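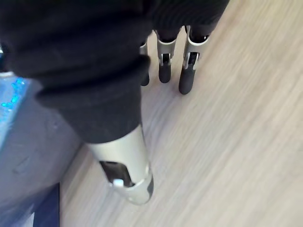 Why do your fingers go wrinkly in the bath?

Hi, it's Hiba again! Last time I wrote about hiccups, and I got a letter from a reader called Omar Sabbagh who wanted to know why his fingertips look like raisins whenever he stays in the tub too long. Great question, Omar. I had a long soak myself before I started writing (for science, of course) and came out with ten very crinkly fingers.

For a long time, people thought the answer was easy. Your skin soaks up water like a sponge, it puffs up, and the extra skin has to fold somewhere. Sounds right, doesn't it? I believed it for years!

But doctors noticed something odd. If somebody has hurt the nerves in a finger, that finger can stay smooth in the bath while the others wrinkle up. A sponge doesn't have any nerves. So your body must be doing some of this on purpose.

Nerves are like tiny message wires that run between your brain and the rest of you. Most of the time you know about the messages, like "ouch, that's hot" or "wiggle your thumb." But some messages go back and forth without you ever noticing. They keep your heart beating and they help your tummy deal with lunch. Wrinkly fingers are on that secret list too.

When your hands have been in warm water for a while, your nerves tell the little blood vessels in your fingertips to squeeze themselves narrower. Now there's less blood in there, so the soft part under the skin shrinks a tiny bit. The skin on top is still the same size, so it gets pulled down into folds. Think of a grape drying into a raisin: small inside, baggy outside.
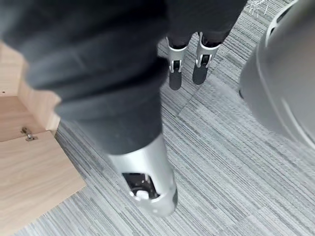
So what are the wrinkles for? Lots of scientists think they help us grip wet things. Look at the bottom of a rain boot or at a car tire and you'll find grooves, and the grooves give the water somewhere to go. Your wrinkles may do the same job. In one test, people moved wet marbles from one box to another, and they were quicker with wrinkly fingers than with smooth ones. Not every test has come out that way, though, so scientists are still arguing about it.

Your toes wrinkle as well, so maybe it helps with walking on slippery rocks!

Want to try it? Put one hand in a bowl of warm water (not hot, please) for 15 minutes and keep the other one dry. Then pick up wet marbles with each hand and see which does better. Ask a grown-up first, and put a towel down. I forgot the towel and my socks got soaked.

Your fingers will go smooth again soon after you dry them. If you try the marbles, write and tell me which hand won!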